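Cómo doblar paños y trapos de cocina para que quepan en un solo cajón

Durante años guardé los paños de cocina como los guardaba mi madre, en una pila alta al fondo del armario, y cada vez que tiraba del de abajo se venía todo encima. Si en tu casa pasa lo mismo, tranquila, que tiene arreglo y no hace falta comprar nada. Con una mesa despejada, un ratito y un cajón que cierre bien es suficiente. La primera vez tardé una tarde entera (con café y con llamada a mi hermana de por medio), y ahora lo hago casi sin mirar mientras se cuece el arroz.

Lo que vas a necesitar

Los paños limpios y completamente secos.
Una superficie lisa y firme. La cama no sirve, se hunde y los bordes salen torcidos.
Un cajón de 12 cm de altura como mínimo.
Una plancha, si te gusta planchar. A mí no.

Paso 1. Separar por tamaño

Antes de doblar nada, haz dos montones: los pequeños, que son las bayetas, las servilletas de tela y los trapos de secar las manos, y los grandes, donde van los paños de secar vajilla y cualquier otra tela amplia. No los mezcles por color todavía, que es muy tentador y luego hay que deshacerlo. Yo aprovecho este momento para apartar los que ya tienen agujeros y mandarlos al cubo de la limpieza.

Paso 2. Alisar con la mano

Pon un paño sobre la mesa, extendido, y pásale la palma desde el centro hacia las esquinas. Dos pasadas bastan. Si la tela es de lino o está muy arrugada, tira suavemente de las esquinas opuestas — primero una diagonal, luego la otra — y verás que se deja.

Paso 3. Los pequeños

Dobla por la mitad, haciendo coincidir los bordes cortos, y marca el pliegue con el canto de la mano. Vuelve a doblar por la mitad en el mismo sentido. Te queda un rectángulo estrecho. Si el paño es de rizo, para ahí, porque con un doblez más abulta demasiado y no se tiene derecho. Si es fino, dale otro.

Paso 4. Los grandes

Con estos hay que tener un poquito más de paciencia. Lo primero es abrirlos del todo, sin picos escondidos debajo. Lleva después un borde largo hasta el centro, luego el otro por encima, como si cerraras una carta, y te saldrá una tira larga. Dobla la tira en tres partes y tendrás un paquetito de 20 cm de ancho, más o menos lo que pide un cajón corriente. Si el tuyo es más estrecho, cierra la tira en cuatro.

Mi vecina Salamatu Mensah los enrolla y dice que así se arrugan menos. Lo probé una temporada en abril y no me convenció, aunque reconozco que para una cesta abierta quedan preciosos.

Yo suelo empezar por un paño pequeño, para coger confianza, y dejo el grande al lado, abierto, para cuando le toque.
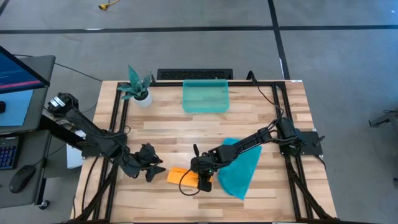
El paño naranja, ya doblado sobre sí mismo; a su derecha, la tela verde azulada todavía suelta.

Paso 5. Colocarlos en el cajón

Ponlos de pie, con el pliegue hacia arriba, como libros en una estantería. Delante los de diario, detrás los de las visitas. No aprietes la fila: deja sitio para meter dos dedos entre el último paño y la pared del cajón, así puedes sacar uno sin despeinar a los demás.

Si se te caen hacia un lado, una caja de zapatos recortada hace de separador estupendamente.

Para mantenerlo

Dobla los paños el mismo día que los recoges del tendedero, aunque sean pocos. Y cuando guardes los recién lavados, ponlos al final de la fila y ve cogiendo siempre por delante, para que se gasten todos por igual. ¡Ya me contaréis en los comentarios qué tal os queda el cajón!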